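Musoron Open Day

The Musoron Open Day is a yearly public visit to the workshop of Musoron, a small robotics firm that builds and programs arms for sorting and packing light goods. Visitors are shown working robot cells, may speak with the staff, and can try a few simple tasks under supervision. The event is held on 23rd October and is free, though places on the guided rounds have to be booked.

History

The first open day was set up by Sandrine Tanguy, then head of testing, after two local schools asked to see the workshop in the same month. It drew 19 people and lasted one afternoon. There was a single robot on show, and most of the time was given to a talk by Kvido Kubíček on how a gripper is chosen for a job.

Later editions were longer. The talk was cut to 20 minutes and the rest of the day was turned over to the cells. The most recent edition had 147 visitors, and a second round of visits was added in November for groups that had been turned away.

Tabletop demonstration

The best-known part of the day is the tabletop demonstration, run by Alžběta Bartoš. An arm with a two-finger gripper works over a wooden table on which a tray and an open food container are set side by side. Light waste such as crumpled paper and foil is placed in one of them, and the arm has to pick up each piece and move it to the other. A small camera mounted close to the gripper gives the view that the operator and the audience follow on a screen.

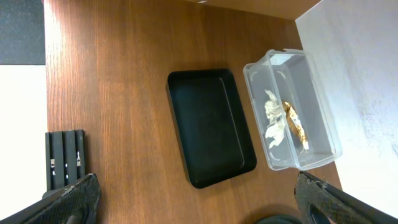

Page last changed: 23rd October

With the fingers spread wide above the table, the wrist camera takes in both the black tray, which is empty, and the clear container with its two crumpled pieces, one white and one of gold-brown foil. The fingertips stay in view at the bottom, so the operator can judge the gap between them and the next item.

Crumpled items are used on purpose. They have no fixed shape, and a grip that holds one piece may slip on the next. Foil adds a further problem in that it reflects light, and clear plastic can be hard for a camera to pick out from the surface under it. Bartoš usually runs the task by hand control first and then again under the program, and visitors are told beforehand that the program may miss.

After the second run, visitors may take the controls for one pick each. Children need an adult beside them at the desk.

Other cells

The Carum cell sorts small cartons by size. It runs behind a screen and is explained by Vsevolod Marchuk, who also takes questions on safety stops and speed limits. The Osagie cell is older and is shown mainly for its controller, which is left with the cover off so that the wiring can be seen. It was out of use at one edition — a drive had failed the evening before — and was shown switched off.

Visiting

The rounds start at the side entrance in the Prendetti building. Bags are left at the desk, and loose sleeves and scarves have to be tucked in before entering the cell area. Photography is allowed except at the Carum cell. Group bookings are handled by Lahcen Lamrani.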